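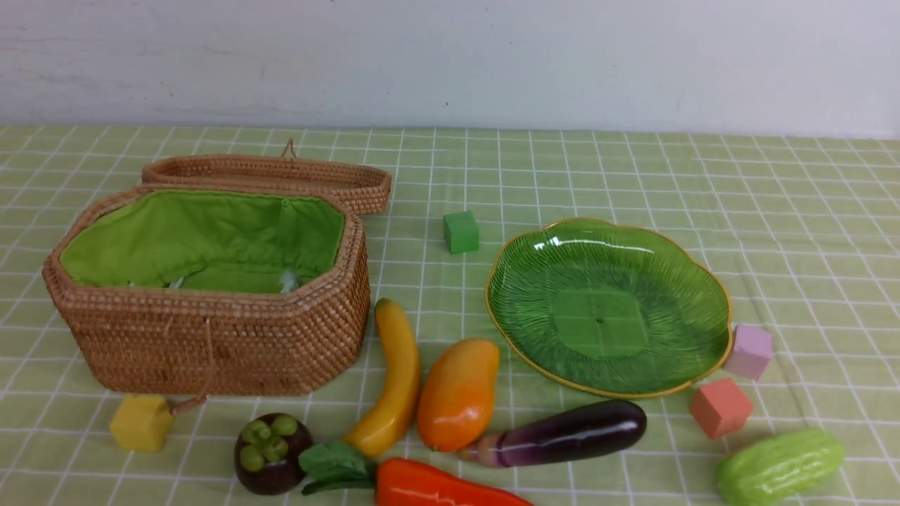

I'd been trying to get Laurențiu Bucur to talk to me since February, and when he finally rang back he was on a train with a very patchy signal. "If I vanish, I'm in a tunnel," he said. He vanished twice in the first few minutes, so we gave up and tried again that evening, when he was home and I'd had my tea.

Laurențiu runs Cozma, a small crypto wallet that does one thing the big ones don't much bother with. It lets you set up a way for somebody else to get at your coins if you lose your keys, or fall ill, or die. Cheery stuff! He calls it recovery. I kept calling it the will thing, and he was very polite about that.

He got into it through an uncle, who bought some bitcoin early on, wrote the seed words in a notebook and then moved house. "We looked for that notebook for two summers," he told me. "My aunt still looks. She won't let anybody throw paper away." He wouldn't say how much was on it, only that it would have bought a decent car at the time and rather more than a car last winter.

The idea behind Cozma is fairly simple, even for me. You pick five people you trust, and each of them holds a piece of the key. Any three of them together can open the wallet, but only after a waiting period, and you get a warning every day while the clock is running. So if your brother and his mates get ideas, you've got time to put a stop to it.

I asked how long the wait was and he groaned. "This is the big argument. We started with 10 days. People wrote to us and said, I go on holiday for longer than this, are you mad?" The new version, which came out on April 5, 2018, pushes it to 23 days by default, and you can make it longer if you're the nervous type (I am).
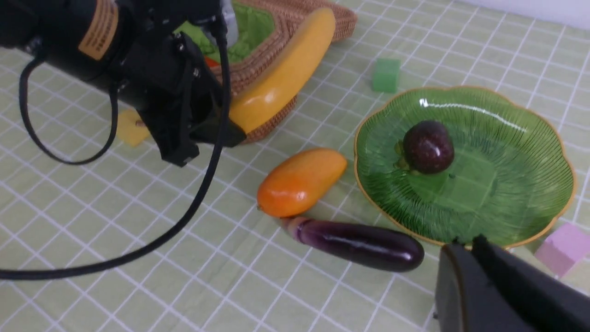

What I really wanted to know was who people pick. I sat down and tried it myself before the call, and got stuck after my sister. Do you ask the friend who's good with computers but loses his phone every few months? Do you ask your mum? Laurențiu laughed at this for quite a while. "Ask your mum. Mums are excellent. They put it in a drawer and it stays in the drawer."

The pieces can be kept on a phone or printed out, and he's firmly on the side of printing. That surprised me a bit from a man who sells software, but he says phones get swapped, dropped and traded in, and paper mostly just sits there. Unless you move house, I said. "Yes, well. Unless you are my uncle."

Not everyone's a fan. I also spoke to Paora Kereama, who looks after security at Rakham, a rival wallet, and he was friendly about it but didn't hold back. "Every extra person is an extra door," he said. "I like Laurențiu, I've had a beer with him, but I wouldn't want three doors into my savings." Rakham sticks with the old way – you keep your own words safe and that's that. Paora keeps his stamped on a steel plate, and he wouldn't tell me where.

I put the doors line to Laurențiu. He'd heard it before. "He says this at every meet-up! And I say to him, fine, but your one door, if you lose the key, it is a wall." He does admit the whole thing depends on choosing well, and that Cozma can't do the choosing for you. They had a go at a little quiz to help people decide and it was so gloomy that they took it out again.

Then there's money, the other awkward subject. The wallet's free and always has been. For now the bills are paid by Grokow, an exchange that uses the recovery code for its own customers, and almost all of Cozma's income comes from that one deal. Doesn't that worry him? "Of course. I don't sleep very well." He's talking to a second exchange, Dusside, but nothing's signed and he asked me not to make it sound as if it was. So, it isn't.
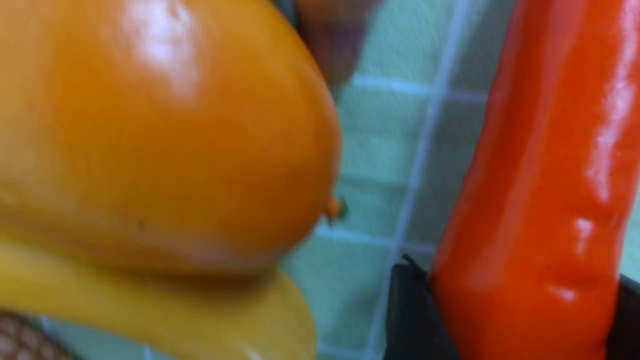

Orange and yellow peppers, close up.

We finished on prices, because you can't talk to anybody in this business without ending up there. He hasn't looked at a chart in weeks, he says, and when the market dropped after Christmas he only found out when the support inbox filled up with people who suddenly couldn't remember their passwords. "When it's going up they forget too, but they are nicer about it."

I still haven't picked my people, by the way. I've got my sister and my mum, and I've sounded out a neighbour, who thought I was asking her to feed the cat. Laurențiu says to write to him when I've found the other two, and he'll walk me through the printing.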